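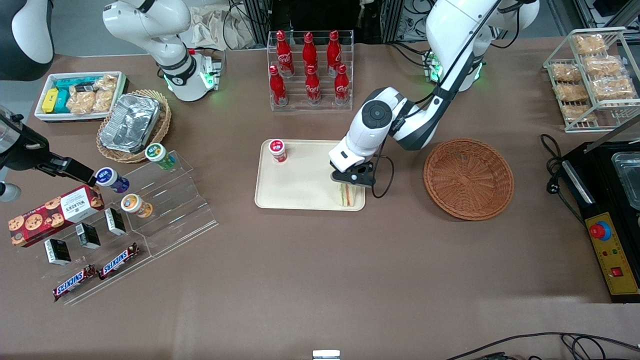
A sandwich, drinks and snacks on the table.

Packed lunches: what changes in November

The Jivine walking group has grown a fair bit over the summer, and the way we handle lunch has not kept up. From the November walk onwards, lunches will be ordered in advance through Štěpánka Skála. Please tell her what you would like by the Thursday-night cut-off printed on your walk card. After that she sends the list to the bakery and it cannot be altered.

The choice is a sandwich with meat, a sandwich without, or soup in a flask you bring yourself. Fruit and biscuits are shared out at the stop. If you would sooner bring your own food, carry on as before — just leave your name off the list.

The price stays the same for members. Guests pay a little more, and can settle up with Vratislav Gajdoš at the start. He would be glad of the right change.

The November route goes up the east side of Zevard by the forest track and comes down past the old quarry. The climb is around 300 metres, most of it before lunch. We stop at the shelter below the top, where there are benches on two sides and a roof that was mended in spring. There is no tap, so carry enough water for the whole day. The last part of the descent is stony and poles are a help.

Dogs are welcome on leads. The farmer at the lower gate has cattle out until the end of the month and has asked us to keep to the left-hand fence.

Natália Ondrejka still has a grey hat and one glove from the last walk. They can be collected from her at the meeting point.

Last updated: Oct 16, 2021
Contact the newsletter | © Jivine Walking Group | Back to top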